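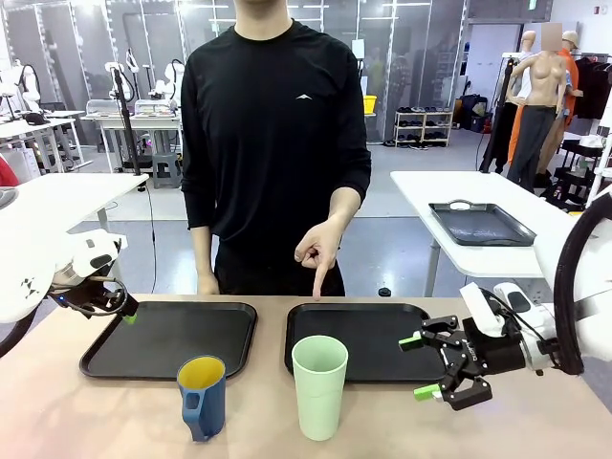 I have been putting two trays on the table before I put anything else on it, and I've kept it up long enough now to write something down.

It started with drinks. At our old place in Ornudwood we had one big tray, and everything went on it: the pitcher, the cups, the lemon, the spoons, whatever mail happened to be in my hand. By the end of an evening nobody could find a clean cup. Araceli Lorente, who I shared that kitchen with, finally bought a second tray the same size and set it next to the first. One for full, one for finished. She didn't announce it or put a label on anything. People just worked it out.

When I moved I did the same thing again. Two plain black rectangular trays with a raised rim, side by side with a bit of space between them. The space matters more than I expected. If the rims touch, they get treated as one long tray and you are back where you started. A gap the width of a hand is plenty.

I'd pick black again. A dark matte tray shows dried water spots, and I know some people hate that, but it also makes a pale cup very easy to see. My first pair was clear and I lost things on it all the time. I gave those to Nicanor Palacios, who keeps seedlings in them.

The rim is the other thing to look at in the store. A flat board looks nicer and costs less, and the first spilled cup goes straight to the floor. Mine came from Jeltine and cost 13 dollars each. Katis has a similar one with cutout handles, and I nearly bought it, but liquid will find a cutout.

I also used to put cups on the trays as soon as I got them out of the cabinet. Now they start in front of the trays, on the bare table, and only go on once I know which tray they belong to. That sounds fussy written down. In practice it takes no time and it stops me from filling up the wrong side.
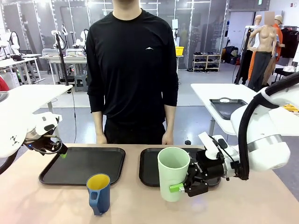

Filed under: Kitchen and table

The blue one with the yellow inside is my favorite thing to pour from. I like a different color on the inside of plastic, because you can tell at a glance whether there is anything left in the bottom. I keep the handle turned to the left, out of the way of whatever is standing next to it. Patricio Sarmiento is left-handed and says this is the first table he has been to where he didn't have to reach around.

The pale green cup is tall and straight enough that it tips if you bump it up high – so pick it up low, near the base. I have told everyone this and everyone still grabs the top. It's a good cup otherwise. Light, doesn't sweat much, goes in the dishwasher.

For cleaning, I wash the trays by hand in warm water with a little dish soap and stand them on edge to dry. I tried the dishwasher once with the clear pair and one came out with a slight bow in it, and it rocked from then on. If you have hard water, wipe the black ones with a cloth before they dry.

Small things still end up between the trays and the back edge of the table. Caps, mostly. I considered a dish for them, but then the dish would fill up with batteries and receipts. I pick them up at the end and that's fine.

Wai-kit Wu asked whether a third tray would help when there are more people. I tried it in August at Kagiso Cele's place, with one meant for food, and it didn't go well. The table was 80 inches long, so there was room, but people kept asking which was which. We took the third one away before dark and put the bread on a plate.

Next I want to find a lid for the blue one. Benítez sells a flat one that might fit, and I'm going over there with a tape measure.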